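Window sill

A window sill (also windowsill, sometimes just sill) is the flat piece at the bottom of a window opening. Holds up the frame, closes off the wall below, throws rain clear on the outside. Indoors it mostly ends up as a shelf. In American building trades the word properly means the outer, sloped member only, and the inside shelf is called a stool. Most people say sill for both and so does most of this article.

Contents
1 Name
2 Parts
3 Materials
4 Indoor ledges and counters
5 Drernthorpe sills
6 Problems and upkeep
7 See also

Name

From Old English syll, a beam or threshold. Same word as in sill plate, the timber laid on a foundation. Older spelling cill still turns up in British trade catalogs. Door sills are related but take foot traffic and are covered separately.

Parts

Sill proper. The outer bottom member. Slopes away from the house so water runs off. On masonry buildings it may be a separate block set into the wall, with the frame sitting on top.

Drip. A groove cut along the underside near the front edge. Water creeping back under the sill reaches the groove and falls. Often filled in with paint by mistake, and then it does nothing.

Horns. The short ends that run past the opening on either side. Cut off on many replacement windows.

Stool. The inside shelf. Notched around the jambs, front edge usually rounded.

Apron. Flat trim under the stool, covers the gap between wall finish and framing. Left out in a lot of newer houses.

Sill pan. A tray under the whole window that catches leaks and sends them back outside. Metal, molded plastic or folded membrane. Has to have a raised back edge and end dams or the water just goes in the wall.

Materials

Wood is the oldest common choice. Oak, cypress and heart pine last well outdoors, ordinary pine much less so unless kept painted. End grain is the weak spot – prime it before it goes in.

Stone: limestone, sandstone, slate, granite. Heavy, expensive to cut, hard to replace once bedded. Slate was popular near quarries and not much elsewhere, freight being what it was.

Brick sills are laid on edge and tilted. Lots of mortar joints, so lots of places to leak. Cast concrete took over much of this work in the twentieth century. Cheap, any length, can be poured with the drip already formed.

Also tile, mostly in kitchens and baths. Also aluminum and vinyl, usualy as part of a complete window unit. Cultured marble inside, in warm climates especially.

Indoor ledges and counters

Depth depends on the wall. Thin frame walls give a narrow stool, a few inches at most. Thick masonry gives a deep one, and where the window is set toward the outer face the inside ledge can be deep enough to sit on. Past a certain depth it becomes a window seat, with its own article.

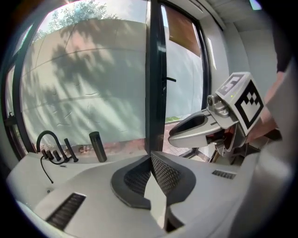
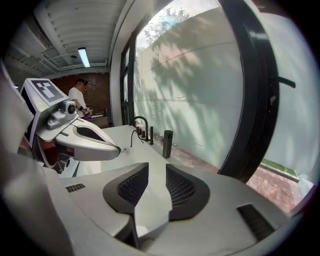 Counter-type ledges are a mixed case. Part sill, part work surface. Common in kitchens, laundry rooms, workshops, some offices. They may be built as one with the counter or added later over an existing stool. The ledge in the first picture is of the countertop sort, white, running along the base of the window with a row of dark fixtures at one end. White is a usual choice for these, reflects daylight back into the room and doesn't show fading the way a dark finish can. Joint between the ledge and the window frame is normally caulked, and should stay flexible as the two move at different rates. Anything screwed down through the ledge needs sealing at the holes too.

Clearance is the other thing. A ledge that sits too high blocks inward-opening sashes. One that covers a radiator traps warm air below it, and the glass above stays cold and fogs up. Slots along the back edge help.

Drernthorpe sills

Local type, found in the mill rows of Drernthorpe. A double slope with a shallow gutter between, draining at one end instead of over the front. The idea was to keep drips off the sidewalk, the houses being built right up to it. Bronwyn Hollis surveyed the rows and listed 1,788 openings with the original sill still in place, on 17 streets. Brennan Row has the longest unbroken run. Mostly sandstone, a few in cast concrete that copy the shape.

Ming-te Chou has argued that the gutter came from roof work and was moved down to the windows by the same masons. Hollis disagreed, pointed to nine examples on a warehouse that seems to be older than any of the guttered roofs. Not settled. The outlets clog with leaves every fall in either case, and many owners have mortared them shut.

Problems and upkeep

Rot. Starts at the ends and under the frame. Probe with an awl, if it goes in easily the wood is gone. Small areas can be dug out and filled with epoxy, bigger ones need a new piece let in.

Back slope. The house settles, the sill tips inward, water sits against the frame. Needs resetting. Caulk on its own will not fix it and may hold the water in.

Cracking. In stone and concrete, mostly from being bedded solid along the whole length. Older practice was to bed only the ends and point up the middle later, once the wall had settled. Still good pratice.

Condensation. Shows up on the stool as stained paint or lifted varnish. Houseplants make it worse. Saucers help some.

Insects. Carpenter ants go for damp sills first. Termites too, in the south.

Painted outdoor sills want checking once a year, late spring is fine – south and west sides wear fastest. Scrape, prime bare spots the same day, two top coats. Clear out the drip groove before painting, not after.

See also

Apron (architecture)
Flashing
Lintel
Sill plate
Window seat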